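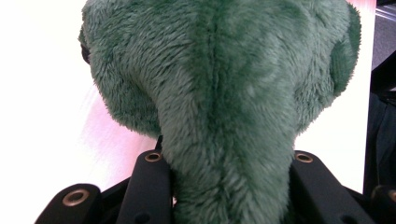
Step 4. Clear the fuzz out of the fingers

Plush work is murder on a hand-held gripper. Ours, unit 208 at the Grilham bench, had closed 3,029 times on fur when Oisín Hennessy noticed it dragging. Power off. Open the fingers by hand and pull lint from the pivots with tweezers. Compressed air drives the fluff deeper, as Chin-lung Man discovered in August and would prefer not to discuss.

Wipe each brass-colored ring with a dry swab. No oil. Oil plus fur makes felt, and we have plenty of felt.

Step 5. Check the gap and the tips
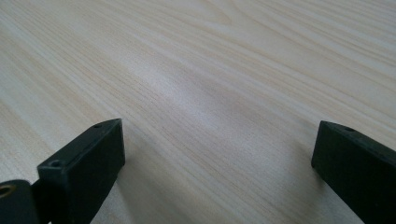

Finger alignment drifts as the pivots wear, so do this after every cleaning. Hold the gripper over a bare table with the fingers wide open and the tips just off the surface. Pale wood is good for this, as black fingers show up well against it and you can compare the two squared ends. If one tip sits lower, loosen its screws a quarter turn, nudge it level and retighten. Then close and open it 60 times while listening for clicks. A click means go back to Step 4 and bring better tweezers.

Write the cycle count in the Vumwood log before you put the tool away.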